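Crime Prevention Bulletin: telephone fraud against older residents

24 Sep 2020

Residents of Gunmont are asked to be alert to a form of telephone fraud that has been reported repeatedly in the district since March. The police have recorded 29 complaints in that period, and in 13 of them money was handed over.

The caller claims to be an officer investigating staff at the victim's bank. The victim is told that their savings are at risk and must be withdrawn in cash, and that the matter is confidential and must not be mentioned to family or to the cashier. A courier then calls at the house, gives a password agreed over the telephone and leaves with the money. In one case a retired couple in Clediseck parted with their savings over two visits on the same afternoon.

Two men were arrested last week following a call from a branch employee who had become concerned about a withdrawal. Both have been released on bail while enquiries continue. The police believe that others are involved and would like to hear from anyone approached in this way, whether or not money changed hands.
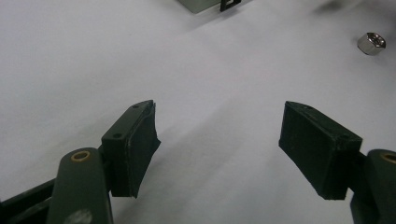
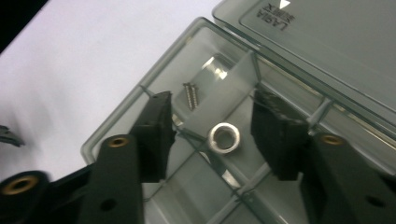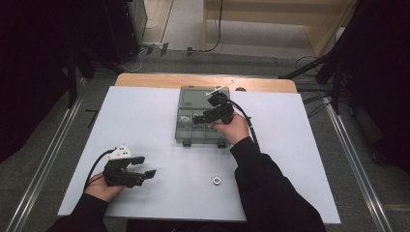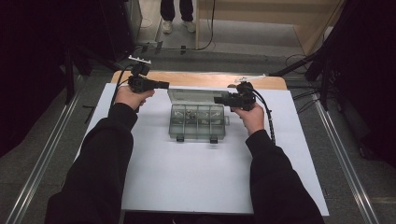
Teun Brouwer wrote to us after our previous bulletin to say that the advice to hang up does not go far enough. His mother did hang up, he writes, and then rang her bank from the same telephone, only to find herself speaking to the same man, who had stayed on the line. "She thought she had done everything correctly. Please tell people to use a different telephone, or to go next door and ask."

The police support this advice. Where no second telephone is available, residents should wait several minutes and ring a friend whose voice they know before making any other call.

No police officer or bank will ask a customer to withdraw cash, to hand over a card or to disclose a PIN. Residents who have already done so should contact their bank at once and report the matter to the police, keeping any notes, receipts or numbers they have.

An information session will be held in the Brandico meeting room. Places may be reserved through Craig Dalgleish at the district office, who can also arrange home visits for residents unable to attend.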